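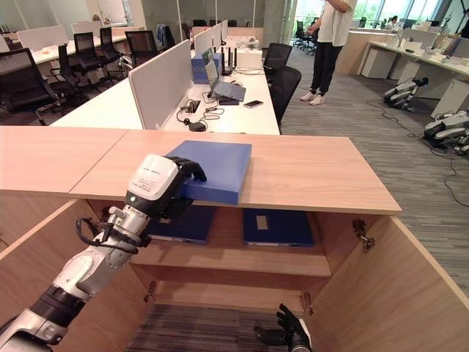
Prestwood Records Storage – Frequently Asked Questions

Last updated 4/25/19

How do I open an account?
Fill out the new customer form at the front desk or mail it in. You will need a business license or, for households, a photo ID. Accounts are usually set up by the next working day.

Is there a minimum?
Yes. The smallest plan covers 8 cartons. If you have less than that, you can still sign up, but you will be billed for the full plan.

What size cartons do you take?
Standard letter/legal cartons, 15 inches long with a lid. We sell them flat at both locations. Other sizes are accepted if they close fully and one person can lift them. Please don't use grocery boxes or plastic totes with wheels.

Can I leave papers in binders or hanging folders?
Binders are fine. Hanging folders are fine if the metal rods don't poke through the carton. Rubber bands dry out over time and stick to the paper, so take them off before packing.

How should I label things?
Write the account number and carton number on one short end. Don't write the contents on the outside. Keep your own list of what is in each carton and send us a copy if you want us to pull single files for you.

Where are my records kept?
Accounts opened at Flendstead are stored at Flendstead. Everything else goes to the Voyle Road building. You can ask for a transfer between the two at the normal delivery rate.

How long does it take to get a carton back?
Requests that reach us before noon go out the next working day. Rush delivery is same day inside the Flendstead city limits only. Pickup at the counter takes two hours' notice.

Can someone else pick up for me?
Only if they are on your authorized list. Changes to the list have to be signed by the account holder – we can't take them over the phone.

What does it cost?
Storage is billed monthly by the carton. Customers with more than 200 cartons get the business rate, and accounts over 2,000 are quoted separately. Retrieval and delivery are extra. The current price sheet took effect in March and is posted at both counters.

Do you shred?
Yes. We need a signed release listing the carton numbers. Shredding is done in batches, and you will get a certificate by mail afterward. Once a release has been signed you have 22 days to cancel it.

How long should I keep my records?
It depends on what they are and what state you are in. We can't give legal or tax advice. Ask your accountant, and if you give us a destroy date we will send a reminder before it comes up. We never destroy anything on the date alone.

I was an Iren Storage customer. What happened to my account?
Iren accounts were moved to us with the same carton numbers. Your old account number has a "2" added to the front. Authorized lists did not carry over, so please send a new one.

How do I close my account?
Send a written request and tell us whether you want the cartons delivered, picked up or shredded. Billing stops at the end of the month in which the last carton leaves.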